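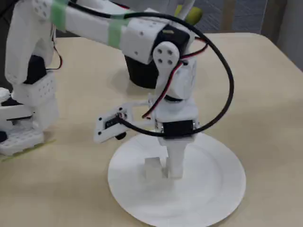
Friday, Jul 14, 2023: elbow servo, again

Second fault this week on the small white arm. We were running cube and plate trials, the same ones we have been doing since April, and on run 867 the elbow stopped holding. The forearm sagged and the finger pressed down into the plate with the motor still whining. I hit the stop. Rónán pulled the power at the strip a moment later. No one was near it and nothing cracked that I can find.

I unplugged the elbow servo and let it sit before I touched it. It was too hot to keep a thumb on. The log has it drawing high current for 14 seconds before I stopped it, and the cutoff is set to 2. So the cutoff did not work, and that bothers me more than the servo does. Servos wear out. The cutoff is the part I told everyone to trust.

I found the reason after lunch. When we moved the controller over to the Solus board, the limit file was copied but never loaded. Every run since then has been on default values. My mistake — I checked that the file was there and did not check that anything read it.

I also don't like the way the thick cable loops out past the elbow. When the arm folds, the loop could pull on the joint, and that would add load we don't count. I can't say it did today. The tape on the upper link is fine for keeping things tidy but it does nothing for strain. I want a proper clip there. Duggan has the printer tied up until next week, so it stays as it is for now. 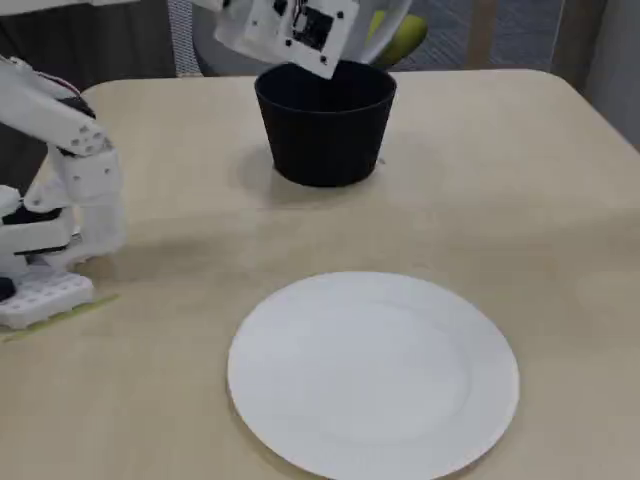

Raymonde Ross
Bench technician, Tridside Workshop, Broltcombe

Notes for myself, before I forget. The limit file has to load at startup, and the arm should refuse to move if it doesn't. I wrote that check this afternoon and tried it with the file renamed. It refused, as it should. Then I put the name back and forgot to save the log of the test, so I have to do it over.

The black container task waits too. The hand has to tip down right at the opening, with its lower edge over the rim, and if a joint sags there it will jam against the side. I would like 200 clean runs on the plate before we go back to it. Rónán thinks that is too many. He may be right, but he was not the one holding the stop button.

New servo ordered. Home at seven.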